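November, and the wrist camera runs are finally finished. I said in the last post that I'd write up the numbers once they were in.

The question was a small one. If you train a policy on demonstrations filmed only from the gripper, does it matter whether the person giving them pauses before contact? Booker Baptiste thought it would. His idea was that a short, still pause gives the network a clean view of the target before the fingers get in the way. I thought it would mostly teach the arm to dawdle.

We collected 190 demonstrations, split evenly between a paused set and a continuous set, all on desktop computer cases. We chose cases for the clutter: cables, latches and sheet metal at odd angles, and plenty that looks alike from close up. After throwing out blurred and duplicate images we had 2781 stills to label by hand, which took far longer than the training did. Hollis Montoya did the larger share and I owe her several lunches.

Each policy then got 100 attempts at reaching a named part. The paused one came out ahead by 7 successes. Booker is pleased. I'd call it a hint, given how much the score moved when we changed the random seed on the older Kokness code. Nearly all of the gain was on parts deep in the case, and on anything near the top edge I couldn't tell the two apart.

The labelling was hardest where the gripper's own plates and bolts sit in front of the board.
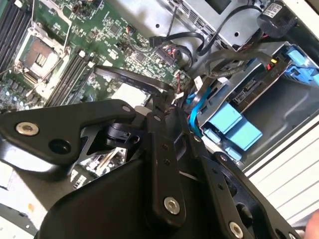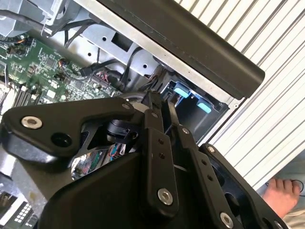
I also tried masking the gripper out of the input, which I'd expected to help. It made both policies worse. My guess is that the network uses the linkage to judge how far it has reached, and without it there is very little to measure against. I haven't tested that properly. One way would be to mask only the fingers and leave the rest alone.

The labels are in the Jemis format for now. Hollis is writing a converter so they can be read by Nodov too, and I'll put up both versions when she's done. Next I want to rerun the comparison with more seeds and a shorter pause.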